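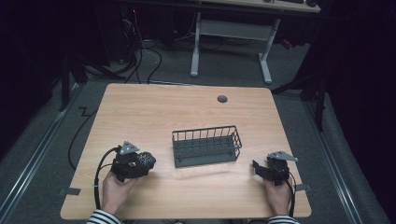
¿Qué contiene Cluteo?

Registros de noticias breves sobre asesinatos y atentados contra cargos públicos, con la respuesta oficial de terceros países: comunicados, envío de investigadores, asistencia forense y cambios en avisos de viaje. Cada registro corresponde a un despacho publicado, no a un suceso; un mismo suceso puede aparecer en varios registros.

Versión y estado

Versión 2. Fecha de corte: 31 de enero de 2023. Los despachos posteriores no se incorporan a esta rama. La versión anterior queda en el directorio "archivo" y no recibe correcciones.

Procedencia

Los textos proceden de dos recolecciones. Carilberg reúne teletipos en español y francés; Felley reúne notas de prensa de ministerios y embajadas. Los duplicados exactos se eliminaron antes de la anotación. Los casi duplicados se conservan y comparten el campo id_grupo.

Se descartaron los despachos de menos de 200 caracteres, salvo los marcados como urgentes. En estos últimos el cuerpo suele repetir el titular, por lo que no conviene usarlos para entrenar modelos de resumen.
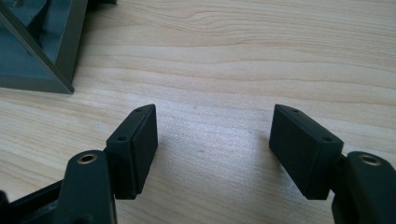 Tampoco son adecuados para medir tiempos de reacción: la hora de publicación de un urgente puede ser anterior a la confirmación oficial, y el campo hora_confirmacion queda vacío en esos casos.

Campos

id: identificador estable entre versiones.
id_grupo: agrupa despachos casi idénticos.
pais_suceso: código de dos letras.
pais_respuesta: código de dos letras; admite varios valores separados por punto y coma.
tipo_respuesta: condena, asistencia, investigación, sanción, otro.
hora_publicacion: UTC.
hora_confirmacion: UTC o vacío.
cuerpo: texto sin formato, UTF-8.

Anotación

La etiqueta tipo_respuesta se asignó con la guía Shen, incluida en "docs/shen.txt". Cada despacho pasó por 3 anotadores y se tomó el valor mayoritario. Sin mayoría, el valor es "otro" y se activa la marca revisar. Una oferta de ayuda todavía no aceptada se etiqueta como asistencia; la guía anterior la trataba como condena. 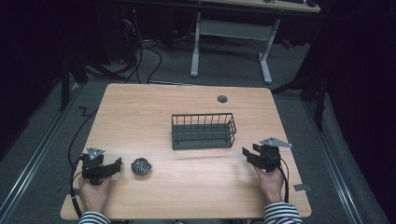
Limitaciones conocidas

Los despachos en francés están peor cubiertos en el tramo inicial. Las rectificaciones publicadas pasadas 24 horas no se enlazan con el despacho original. Algunos nombres de organismos aparecen traducidos y otros en su lengua de origen; no se han normalizado.

Pendiente

Corregir los códigos de país en las respuestas conjuntas.
Revisar los registros de mayo con hora_publicacion en horario local.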